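Furnik Bedding: Questions We Keep Getting

Do I need a comforter and a plush blanket?
Probably not. Stillach sells them as a pair, and we'd buy one, sleep under it for a month, then decide.

Will a leaf print hide stains?
Some. Rust and brown leaves help with coffee. The cream parts won't.

Can I just bunch the comforter at the head of the bed?
Sure. It's quick, and we doubt the 40-minute "bed styling" guides do much more. 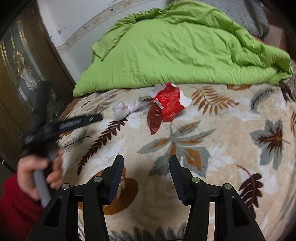
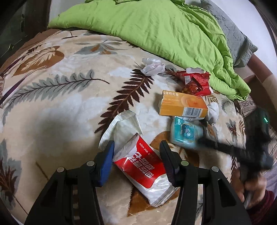 Lime-green comforter pushed up over a leaf-print plush blanket.

Is it OK to leave wrappers and wipes on the blanket?
We wouldn't. Plush grabs crumbs, and a wipes packet can leak.

How often should I wash it?
The Ferraro label says every 10 days. That sounds like a lot to us. We go 8 weeks with plush, cold water, no softener.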